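Three weeks in and I'm still grinning every time I put the key in the door at Skemness! For anyone who missed the earlier posts, Skemness is the low brick block behind the ferry terminal, and as of May we own a one-bedroom on its top floor. We looked at bigger places and newer places, and I kept coming back to this one.

It's 588 square feet, so small, but the layout is so sensible that it feels like more. The bedroom takes a proper queen bed, the kitchen has a window (a real one, that opens!), and the balcony gets the sun until dinner. I've already put tomatoes out there, which the neighbour below finds very optimistic for the time of year.

What I most want to talk about is the strata paperwork, because I loved it. Yes, really. Our agent at Villanueva sent over 135 pages of minutes, bylaws and engineering notes, and I read the lot over two evenings with a pot of tea. If you're buying a condo, do this! You learn who argues about bikes in the hallway, when the roof was last done, and how much is sitting in the reserve fund. Ours had a long back-and-forth over the colour of the lobby doors that I'd happily read as a novel. 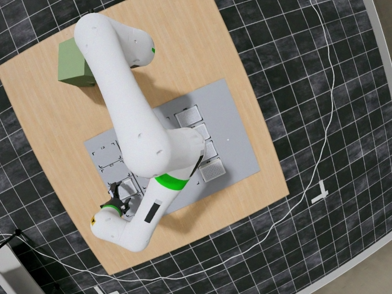
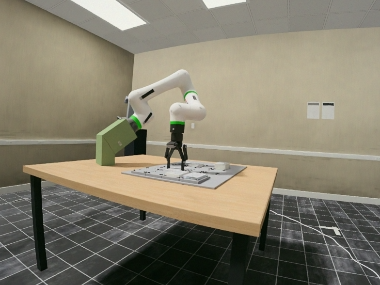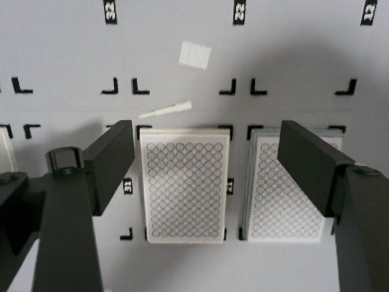
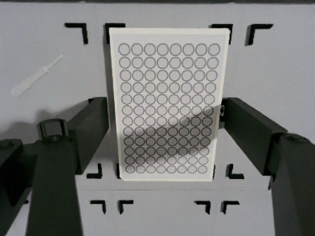

Posted by Murray Charbonneau
22 Aug 2023
Filed under: Condo life, Buying

The minutes also told us the plumbing in our stack was replaced before we came along, and that the windows are next. There's a levy coming for those, $600 a unit, and we knew it before we made the offer. We asked the seller to cover it and she said yes the same afternoon. I was ready for a big negotiation and had even written notes – never used them.

Rentals were the other thing I wanted to understand. We're going to live here ourselves for now, but we may head east for work at some point and it would be lovely to keep the place. The bylaws allow long-term tenants and don't allow anything under 30 days, which suits me perfectly. I like knowing the faces in the elevator.

A few people asked about the fees. They cover hot water, the garden and the building insurance, and you still need your own policy for contents and any upgrades. Get that sorted before possession day, and ask what the building's deductible is for water damage. Ours was higher than I'd guessed, so we bumped up our coverage to match.

Next job is the bathroom floor. I've got tile samples lined up along the tub and I change my favourite every morning (it's the green again today). If you've tiled a tiny bathroom yourself, tell me everything in the comments, especially how you got around the toilet!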